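Progress report, kitchen manipulation software
To: Marloes Claeys, Grelex
From: Hauwa Bashir, Stendedton lab
2022-03-31

Hi Marloes,

You asked for something you could read over a cup of coffee, so I've left the plots in the shared folder and I'll just tell you where we are. The short version: perception is in much better shape than when we talked last, the grasp planner is good on bread and dishes and still annoying on lids, and the logging tool is finally something I'd let another team touch.

Let's start with perception, since that's where most of your money went this period. The big headache was shiny stuff. Our depth data falls apart on glass and polished steel, and a pot with a see-through lid gives you both at once. The old segmenter would look through the glass, find the inside of the pot, and happily report an open container. Then the planner would try to put something in it (clunk). Ilse Hoekstra rewrote the lid check so it goes by the rim and the knob and pretty much ignores whatever depth says in the middle. On our test set of 100 wrist camera views, the old version called a closed pot open 17 times. The new one does it 5 times, and every one of those is a view where the knob is out of sight. I'm really happy with that!

We also stopped treating every reflection as a possible object. It used to be that a bright streak on a steel rim could turn into a tiny phantom fork, and the arm would refuse to move until somebody shifted the lamp. Mirjam Leemans added a consistency check over several consecutive views, and the phantoms are mostly gone. It does cost us a bit of time at the start of each run. I can live with that for now, but I know Henk Van den Broek is going to bring it up at the review, so consider yourself warned.

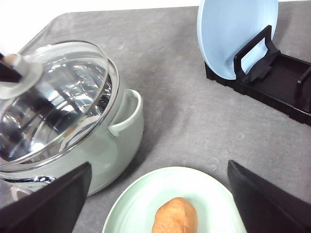

On to planning. The change I'm proudest of is a small one. The approach used to be planned once, from the overview camera, and then the arm just went for it. Now we replan from the wrist view during the last stretch, with the fingers already open, and the planner knows how much room the fingers themselves take up. Before, it would pick a perfectly nice grasp on a roll and then catch the edge of the plate or bump a pot handle on the way down. Handles were the worst offenders because our collision model wrapped the whole pot in one fat cylinder. They're separate shapes now, so we can work much closer to the pot without being silly about it.

The dish rack is a different story. Placing a plate in a slot works when the rack is lined up with the counter. Turn the rack at an angle and the success rate drops, mainly because our slot finder locks onto the ribs in the base and gets confused about which gap is which. I'd rather key off the upright dividers, and there's a branch that does it, but it isn't merged and I don't want to promise you a date on it.

Lids, as I said, are still annoying. Picking one up by the knob is fine. Setting it back down straight is not, and I think we need force feedback in that loop instead of pure vision. That's new work and it wasn't in the plan you signed off on, so I'd like to talk it over before anyone starts.

The logging tool is called Nememo now (Mirjam's pick, don't ask me). Every run gets its camera views, planner decisions and gripper states lined up on one timeline, and you can scrub back to the moment things went wrong. The De Haan group tried it on their own arm and sent back 7 bug reports. We've fixed all but two, and both of those have to do with clock drift between machines.

Money is fine, we're a little under on hardware and a little over on compute. I'd like to move the leftover hardware budget across if you're okay with it, and the sheet Henk needs is in the folder.

Next up is merging the divider branch, getting the startup check to run faster, and writing proper docs for Nememo so people stop calling Ilse. The full demo is still planned for October and I don't see a reason to move it. Let me know about the budget shift and the force feedback question when you've had a chance to look.

Hauwa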